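The jumper that ate my afternoon

31 Jul 2018

Well, I promised I'd write up the failures as well as the good days, and this one is a cracker! If you only come here for videos of things working, skip to the January posts.

Quick catch-up for anyone new. I've been building a folding and tidying routine for the Nnaji arm, using the Kolitz controller I moaned so much about in the spring (I've come round to it, mostly). The idea is that it picks up folded clothes from a bed and puts them down somewhere else still folded. Sounds dull, and I promise you it is the most fun I've had with a motor in years.

T-shirts were going beautifully. Towels too. So of course I moved on to knitwear, and knitwear is where it all came apart.

The fault went like this. The arm came down over a thick jumper, the fingers closed, and they kept on closing. I have a force limit set at 700 in the controller's own units, and the readings sailed past it to 900 before I hit the stop button. The finger on one side had flexed, a loop of yarn had gone into the joint behind the pad, and when I released everything the arm started its "return home" move with the jumper still attached. Up it went, sleeve first, swinging like washing on a line. I hit stop again. Second time lucky!

No harm done apart from one pulled thread, but I did have my hand a lot closer than I should have, and that gave me a bit of a jolt. If it had been a finger in there and not wool, I'd be writing a very different post.
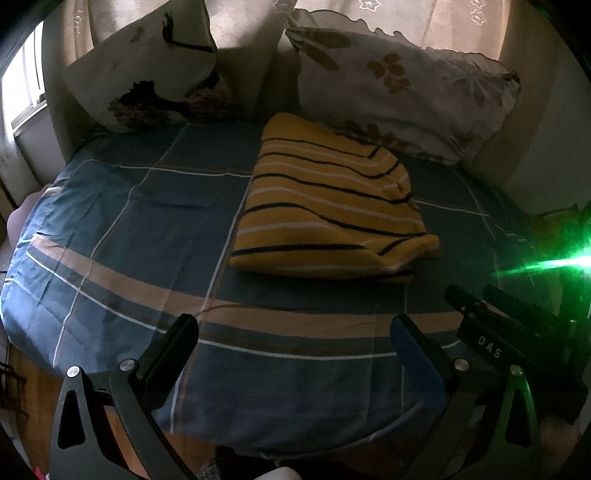 So I spent the evening in the logs with a pot of tea, and found 3 separate things wrong, all mine.

The first was the force limit. It was only being checked at the end of each move, so in the middle of a slow squeeze it might as well not have existed. I'd copied that bit from my old Todlow project, where the moves were so short it never mattered. It now gets checked on every cycle, and I've moved a hard cut-off to 800 that drops power to the fingers whatever my code thinks is going on.

The second was that return home move. It ran by itself after a stop was cleared. What was I thinking? Clearing a stop now does nothing at all except clear the stop, and I have to press a second button before anything moves.

The third is the one I'm still chewing on. Thick knits spring back, and the first bit of contact reads so softly that the routine decides it hasn't touched anything yet and carries on down. The Trustine sensor is perfectly happy, it's my threshold that's daft. I've tried a lower one and now it thinks a wrinkle in the sheet is a jumper (it picked up a good handful of bedding this morning, very proudly).

I've also put the stop button on a longer lead so I can hold it while standing back, and there's tape on the floor marking how far the arm can reach. I should have done that on day one, and I'd urge anyone playing with even a small arm at home to do it before lunch.

Next job is a slower approach for the last bit of travel, with the fingers stopping to "feel" twice before they commit. If any of you have had luck with chunky wool, please tell me in the comments, especially how you keep yarn out of the joints. I'm wondering about little fabric sleeves over the linkages, but I'm worried they'll snag as well.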